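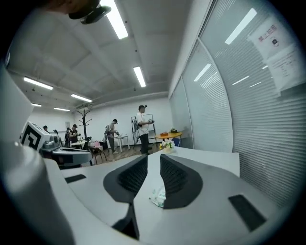

Small white packet with green printing

To: Drelldale Bodywork and Massage list
Subject: Re: Oil or wax for forearm work?

On the Drelldale list in March, a member in Pevham wrote:

> I've used grapeseed oil since I qualified and never thought much
> about it. Lately I've been seeing more climbers and a couple of
> hairdressers, so it's mostly forearms and hands, and I slide
> straight over the bits I want to stay on. Would a wax be better?
> Also, does anyone have a way of getting oil out of couch covers?
> Mine smell stale even straight from the wash.

I changed over to wax for forearms and hands two years ago and would not go back for that kind of work. You get enough grip to hold a slow stroke from wrist to elbow without pressing harder, and my thumbs are better for it. I still use oil for backs and legs, where I want the glide.

Use less than you think. A piece the size of a pea does one forearm. Warm it between your palms first, otherwise it drags on the hair and people flinch. I buy the plain Polterura one in the 100 g tin, with no scent. It goes grainy if the room gets cold overnight but it still works once it's warmed.

Check for nut allergies before you change anything, and ask again even with regulars. I keep a line for it on the intake form and patch test on the inside of the arm the visit before.

On the covers — grapeseed goes off quickly in cloth. Wash them the same day if you can. I do mine at 60 with soda crystals and half the usual powder, and no fabric softener, as it seems to hold the oil in. If they already smell, soak them overnight in hot water and soda crystals and then wash twice. Any that still smell after that are past saving. I threw out 7 last spring. Don't put oily ones in the tumble dryer, they can catch fire even after washing. Mine go on the line.

The next practice swap is at the Donnelly Rooms, 13 places, bring your own towels and face cradle cover. The door code is 1407. Parking at the back is free after six.

Drelldale list member, sports and remedial massage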